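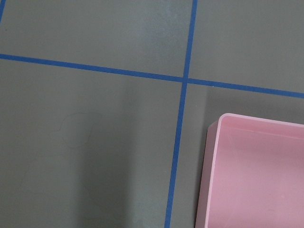 *Slide 1: blue tape on a gray surface, two strips crossing.*

## Does a taped grid keep a shared workbench tidy?

- Start slow. Let them look at the tape before I say anything.
- The claim, from the Numordale workshop handout: mark out squares, give each square a job, and the mess goes away. I don't buy it yet.
- Ask the room: who has taped a bench or a shelf at work? Who still follows the lines? (Wait. Don't rescue the silence.)
- Our own try at Julivach ran 10 weeks. By week 6 people were setting things down right across the tape. Say this plainly, no blaming.
- Handout says setup takes 18 minutes. Ours took over two hours, mostly arguing about how big a square should be.
- Point at the long strip: it slopes a little. Does that matter? For sorting parts, probably no. For measuring, I'd want a ruler.
- Aner likes labels in every square. Ansari uses bare tape. Neither has shown me a before and after I trust.
- What would change my mind: the same bench, same crew, checked again in August with no reminders.

Next slide: drawer dividers. Same doubts, shorter.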